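Memix Gift Experience Box, "Adrenaline for Two"

Reviewed June 2020

The box is very handsome. I mention this first because for six months it was the only part I got any use from. It came to me in December, held shut by a magnet, and inside were a booklet, a plastic card and a good deal of shredded paper.

The booklet promises 169 activities. Take out the ones that are a spa with a parking lot and you still have a decent list: zip lines, go-karts, quad bikes, a tethered balloon. We picked the zip line outside Guimarães, run by an outfit called Vedetel, mostly for the photo of a woman screaming over a valley.

Booking is where the adrenaline starts. The card has a code, the code goes into the Memix site, and the site asks you to make an account before telling you it doesn't recognize the code. It worked on the third try. I typed it the same way each time.
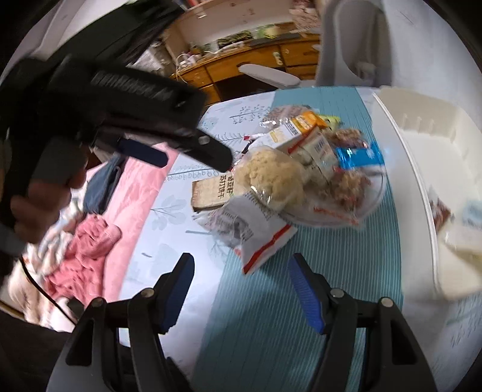 Then there's the small print. The zip line is 2,630 feet long, but the box covers the "discovery" line, at 1,706. Moving up to the long one costs extra, payable at the hut, cash preferred. We paid. I'd come all that way and wasn't going to discover anything.

The ride itself was wonderful. The Vedetel crew were quick and cheerful and checked every buckle twice, and for the better part of a minute I forgot about the website completely. My wife went again at her own expense.

Would I buy the box? No, I'd call Vedetel and skip the magnet. If you need something to wrap, the Skoderora voucher is a plain envelope with a longer expiration date, and the code worked first time for my sister.

Rating: 2 stars for the box, and all of them for the hill.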